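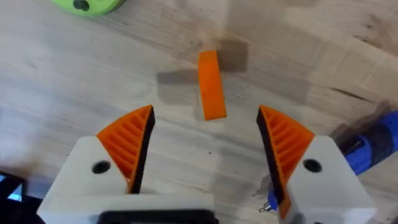
4. Comparing the Two Wrist Cameras

By this point we had a gripper we liked and an arm that mostly did what it was told, so the next thing on our list was the camera. We tried two. The Pletlow is the one we had been using all along, and the Zover is the smaller one with the wider lens that everybody in our lab kept asking about. Both go on the same bracket, both look down between the fingers, and both feed the same Triver controller we described in Section 3. We didn't retune anything when we swapped them (we were tempted, believe me), so whatever differences show up below come with that caveat attached.

The task was a plain one: move over a small orange block on a wooden tabletop, line it up with the gap, come down, close, lift. We picked orange on purpose. Our fingertips are orange too, and we wanted the Llewellyn detector to have to work for its living. An earlier round with blocks that stood out from everything else had given us scores so high that we couldn't tell the cameras apart at all!

We ran 371 trials per camera and moved the block by hand between them. A trial counted as a success if the block left the table and stayed in the fingers for 3 seconds. We also left the tabletop a bit busy. A bare table is nice for a demo, but I've never worked at one, and I doubt the people who might use this have either.

What surprised me most was how much the shadows mattered. Coming in over the block, the arm and gripper seem to throw soft, boxy gray patches onto the wood right next to it, and the detector would sometimes stretch its box to take in part of the dark area. The center of the box then slid over, the controller dutifully followed, and one finger came down closer to the block than we wanted. Figure 4 gives you the wrist view with the fingers open and the orange piece sitting nearer to the right fingertip than to the left. An offset like that is what the alignment step has to take out before the descent starts. Notice also how much of the lower part of the view goes to our own hardware, the white housings especially. We tried masking that region for both cameras and kept the mask on for all the numbers we report.

Figure 4. View from the wrist with the gripper open. Orange ribbed fingertips with black contact strips on their inner sides; the orange test piece lies between them, right of center. The green disc at the top and the blue object at the right edge are not targets.

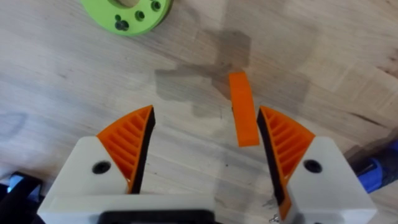
4.1 Focus and Exposure

Neither camera was great with focus at the far side of the table, where the wood grain goes soft. For the Pletlow we locked focus at fingertip height and left it there. The Zover wanted to hunt every time the arm moved, and we lost most of a Saturday to that before finding the setting that turns it off. Once it was off, the two behaved much more alike than I'd expected, and the detector dropped the block less often on the way down.

Exposure was the bigger headache. With auto exposure on, the white housings pulled the whole picture darker, and the shaded side of the block started to blend in with the wood. We fixed the exposure by hand for both cameras and saved 2,000 stills with those settings for retraining the detector, which we get to in Section 5.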